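Preltau Valley Groundwater Nitrate Study
Progress report, second reporting period

1. Status against work plan

Sampling continued on the schedule agreed with the Hoxha Fund at the start of the grant. The study now holds 593 valid nitrate results from private wells in the upper and lower valley. A further 223 samples were collected but are still being checked against field blanks and are left out of the figures in this report. Two wells were dropped during the period, one after the casing collapsed and one after the property was sold and the new owner declined access.

Work package A (well inventory) is complete. Work package B (quarterly sampling) is on schedule. Work package C (source tracing by nitrogen isotopes) is behind schedule, as described in section 3.

2. Results to date

Nitrate concentrations in the upper valley remain low and show little change between quarters. In the lower valley, shallow wells continue to show higher values than deep wells on the same properties. The difference is widest in the spring round and narrows by November. The pattern is consistent with recharge through the gravel terrace south of the Muvar canal, but the present data do not separate fertilizer from septic sources.

Well depth is known from drilling records for 354 of the valid results. For the remainder, depth was reported by the owner and is treated as approximate. The depth comparison above uses drilling records only.

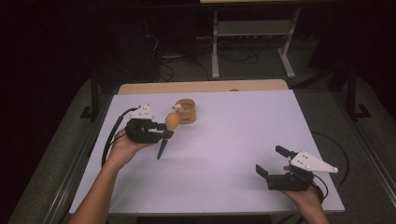

Chloride was added to the test list this period at no extra cost to the grant. Early chloride results follow nitrate closely in the wells near the older housing and less closely in the wells next to cropland. A full comparison will be given in the next report.

3. Delays and corrective action

The isotope samples were held in frozen storage for longer than planned while the contract laboratory, Prodetti, replaced a furnace on its mass spectrometer. Holding times remain within the limit set in the quality plan. Prodetti has confirmed a new place in its queue, and the first batch will ship on the Tuesday after the next sampling round. We do not expect the delay to affect the final report.

One field conductivity meter drifted out of tolerance. Readings taken with it after its last good calibration have been flagged. Nitrate results are not affected.

4. Budget

Spending is below plan, mainly in the laboratory line, and will return to plan once the isotope invoices are received. Travel is slightly over plan because of repeat visits to wells where the pump was off. No transfer between budget lines is requested.

5. Next period

Complete the next quarterly round in the lower valley. Ship the isotope samples. Release the held results after the blank review. Mail individual result letters to well owners, using the revised wording approved by the Fund.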